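Zovdale: simulated grasp trials for faceted objects

Version 2. Maintained by Moataz Zerouali. Last revised 2nd October.

Summary

Zovdale is a set of 1016 simulated grasp episodes recorded with a single arm and a parallel-jaw gripper. It accompanies the Prollomik grasp scorer and was built to test one question: whether a scorer trained on boxes and cylinders can rank grasps on objects whose opposing faces are not parallel. All episodes are rendered. There is no real-world portion in this release.

Method

Each episode starts from a rest pose with the fingers open and clear of the table. The object mesh is drawn from the Bustamante shape list, scaled, and placed on the front tabletop with a random yaw. Prollomik then proposes up to 20 candidate grasps and assigns each a score between zero and one. The top-ranked candidate is executed with a straight approach, a close, and a vertical lift. The label is set by the simulator from object height and finger contact after the lift.

Scores are computed from the first rendered view only. The scorer does not see the mesh, the object pose or the joint state. This is deliberate - an earlier version leaked the object yaw through the file order, and results from that version should not be cited.

The background is kept plain in the base split: light gray tabletop, a second table behind it, gray wall. Color is confined mostly to the target, in this case a teal block with flat planes and a wedge-like facet on its right side. 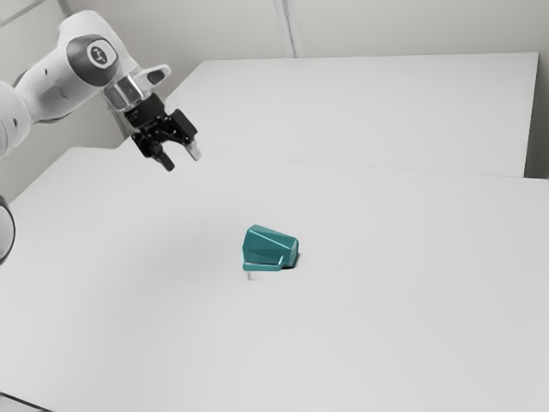
Contents of an episode

Rendered views: one before motion, one per control step, one after the lift.
Joint positions and gripper opening, per control step.
Candidate list with scores, in the order returned by the scorer.
Object mesh name, scale and pose.
Outcome label: held, slipped or missed.

Units are meters and radians. Poses are given in the arm base frame, with rotations as quaternions in w, x, y, z order. The mesh origin is the center of the bounding box, so it may fall outside the solid for strongly tapered shapes.

Splits

Train, validation and test are divided by mesh, and no mesh appears in more than one of them. The Pravville split reuses the test meshes under changed lighting and table color and is meant for evaluation only. Please do not tune on it.

Findings so far

Ranking holds up well when at least one pair of faces is close to parallel. On wedges it degrades: the scorer prefers wide contact areas and ignores the angle between them, so the object squeezes out as the fingers close. Adding a penalty on the angle between contact normals fixed most of these cases in validation. We ran 3 seeds per setting and the order of the settings was the same in each.

Known issues

Contact friction is a single constant for all meshes. Slip rates should not be read as estimates for physical parts.
Some episodes from the March batch have a gripper opening value that lags the rendered view by one control step. They carry the flag lag_open in the metadata.
Thin features are simplified in the collision meshes but kept in the visual ones. Small gaps between finger and surface at closure come from this.

Use

Research use is permitted with attribution to the Zovdale data card. Report the version number with any result, and state whether the flagged episodes were included. Corrections to labels go to the maintainer with the episode index and the control step concerned.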